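Niveleur de quai

Un niveleur de quai est un équipement de manutention fixe qui relie le sol d'un entrepôt au plancher d'un véhicule routier, de façon que les chariots, les transpalettes et les personnes puissent passer de l'un à l'autre sans rencontrer de marche. On l'appelle aussi, selon les régions et les habitudes de métier, rampe ajustable, pont de liaison ou tout simplement « le pont ». C'est un objet discret, que l'on remarque surtout le jour où il tombe en panne, et qui occupe pourtant une place considérable dans la vie quotidienne d'une plateforme logistique : tout ce qui entre et tout ce qui sort lui passe dessus.

Principe

Le problème auquel répond le niveleur est ancien et facile à comprendre. La hauteur d'un quai est fixée une fois pour toutes par la maçonnerie, alors que celle des camions change d'un modèle à l'autre, et change encore pendant le chargement, à mesure que la suspension s'affaisse ou se détend. Entre une camionnette de livraison et une semi-remorque frigorifique, l'écart peut dépasser la hauteur d'une bonne marche d'escalier, et il reste de toute manière un vide horizontal entre les butoirs et le plancher du véhicule.

Le niveleur comble ces deux écarts à la fois. Il se compose d'un plateau en acier, articulé à l'arrière sur le bord d'une fosse aménagée dans le quai, et d'une lèvre placée à l'avant, qui vient s'appuyer sur le plancher du camion. Une fois la lèvre posée, le plateau est laissé libre, ou « flottant » comme disent les installateurs, et il suit les mouvements du véhicule pendant toute l'opération. Le plateau est d'ordinaire assez souple pour se vriller un peu lorsque la remorque penche d'un côté, ce qui évite de laisser un coin de la lèvre en l'air, au grand soulagement des roues de transpalette.

Types

Niveleur à lèvre pivotante. C'est le modèle le plus répandu. La lèvre, fixée au plateau par une charnière, se déplie quand celui-ci atteint le haut de sa course, puis descend avec lui jusqu'au plancher du véhicule. Il est robuste, simple à commander et plutôt économique, et il convient à la plupart des quais où les camions se présentent bien droit et bien au contact des butoirs.

Niveleur à lèvre télescopique. La lèvre sort du plateau à l'horizontale, comme un tiroir, et l'opérateur choisit la longueur dont il a besoin. On l'apprécie pour les chargements complets, quand la dernière rangée de palettes arrive tout au bord de la remorque et qu'il faut poser la lèvre sur une bande très étroite. On l'apprécie aussi pour les véhicules qui ne peuvent pas s'approcher tout à fait, et pour les quais équipés d'une porte qui descend devant le niveleur afin de mieux garder le froid.

Mini-niveleur. Fixé en façade du quai, sans fosse, il ne rattrape que de petites différences de hauteur. Il rend de grands services dans les bâtiments anciens où personne ne souhaite casser le béton, et là où tous les véhicules appartiennent à une même flotte.

Pont mobile. Plaque d'aluminium ou d'acier que l'on pose à la main ou que l'on fait coulisser sur un rail. C'est l'ancêtre de toute la famille, et il survit très bien sur les petits sites, où l'on reçoit un ou deux camions par jour et où l'on ne voit pas pourquoi on changerait.

Modes d'entraînement

Les premiers niveleurs fixes étaient mécaniques. De gros ressorts poussaient le plateau vers le haut dès que l'on tirait une chaîne, et l'opérateur marchait ensuite dessus pour le faire redescendre sous son propre poids. Ce système a ses fidèles — il fonctionne sans courant et se répare avec peu d'outils — mais il demande un réglage patient, et les ressorts fatiguent.

L'entraînement hydraulique s'est imposé dans les entrepôts à trafic soutenu. Un groupe moteur alimente un ou deux vérins de levage et un vérin de lèvre, et tout se commande depuis un boîtier mural. Une soupape de sécurité bloque le plateau si le camion s'éloigne brusquement, ce qui retient le chariot qui se trouverait dessus à ce moment-là. Il existe enfin des niveleurs pneumatiques, dans lesquels un coussin gonflé à basse pression soulève le plateau ; ils sont appréciés des sites qui veulent éviter la présence d'huile dans les fosses.

Dimensionnement

Le choix d'un niveleur commence presque toujours par une conversation sur les camions, et c'est une conversation qu'il vaut mieux ne pas abréger. Il faut connaître le véhicule le plus bas et le plus haut que le quai recevra, le poids du chariot en charge, la fréquence des passages et la vitesse à laquelle les caristes ont l'habitude de rouler. La longueur du plateau en découle : plus il est long, plus la pente est douce pour un même écart de hauteur. Un transpalette manuel supporte mal les pentes marquées, un chariot à contrepoids s'en accommode mieux, et un plateau un peu plus long que le strict nécessaire est rarement regretté par ceux qui travaillent dessus.

La capacité nominale mérite la même attention. Elle tient compte de la charge dynamique, c'est-à-dire du chariot qui roule, freine et tourne, et elle se distingue donc du simple poids que le plateau pourrait porter à l'arrêt. Un passage fréquent d'engins à trois roues, dont l'effort se concentre au milieu du plateau, conduit souvent à retenir une tôle plus épaisse.

Un cas souvent cité dans les formations de manutention est celui de la plateforme de Plenden, qui compte 60 portes à quai. Les niveleurs d'origine, fournis par Skedard, étaient restés en service 35 ans, avec des plateaux plusieurs fois ressoudés et des groupes hydrauliques dont les pièces ne se trouvaient plus. Le remplacement a été conduit par tranches de huit portes, de manière à laisser le reste du site en activité, et les fosses ont été conservées moyennant une reprise des cornières. L'exploitant a profité des travaux pour installer des lèvres télescopiques sur les portes réservées au frais.

Sécurité

Les accidents liés aux niveleurs sont pour l'essentiel de quelques sortes bien connues : départ prématuré du camion, chute depuis un quai ouvert, écrasement du pied entre le plateau et la fosse, intervention sous un plateau mal étayé. Les réponses sont connues elles aussi. Des bavettes latérales ferment l'espace entre le plateau relevé et le bord de la fosse. Une béquille de maintenance, solidaire de l'appareil, doit être mise en place avant toute intervention par-dessous. Des cales de roue, manuelles ou à détection, et des feux de signalisation intérieurs et extérieurs évitent les malentendus entre le cariste et le conducteur, qui ne se voient pas et ne parlent pas toujours la même langue.

Beaucoup de sites ajoutent un asservissement : le niveleur refuse de bouger tant que la porte est fermée, et le feu extérieur reste rouge tant que la lèvre n'est pas rentrée. Au port sec de Drinia, la procédure prévoit en outre que les clés du tracteur soient déposées au bureau du quai pendant toute la durée du chargement, une pratique rustique et très bien acceptée par les chauffeurs, à qui l'on offre le café dans l'intervalle.

Entretien

Un niveleur vit dans la poussière, les éclats de palette et l'eau de pluie apportée par les remorques, et il lui en faut assez peu pour rester en bonne santé. Les fosses se nettoient régulièrement, les charnières se graissent, les flexibles et le niveau d'huile se contrôlent, les soudures de la charnière arrière s'examinent à la lampe. La lèvre est la pièce qui souffre le plus, et une lèvre cintrée se reconnaît au claquement qu'elle produit à chaque passage, bien avant de se voir à l'œil nu.

Il est d'usage de tenir une fiche par appareil, où sont notés les réglages, les pièces changées et les petites remarques des caristes. Ces dernières sont précieuses : la personne qui franchit le même pont toute la journée sent une dérive bien avant le technicien de passage. Le registre des quais de Drinia contient ainsi 486 interventions, dont une large part se résume à un débris retiré sous la lèvre.

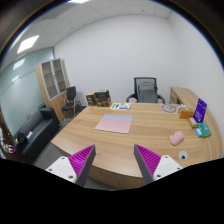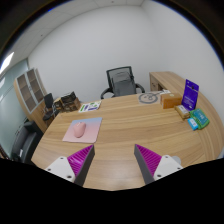 Wihongi conteste toutefois l'importance accordée à la fréquence des visites et soutient qu'un niveleur bien dimensionné, dont la fosse est drainée dès la construction, demande surtout que l'on règle la vitesse de descente au moment de la mise en service et que l'on n'y touche plus. D'après Wihongi, les plateaux qui claquent sont presque toujours des plateaux trop courts, et un contrat d'entretien plus fourni n'y changera pas grand-chose.

Voir aussi

Butoir de quai
Sas d'étanchéité
Table élévatrice
Transpalette
Porte sectionnelle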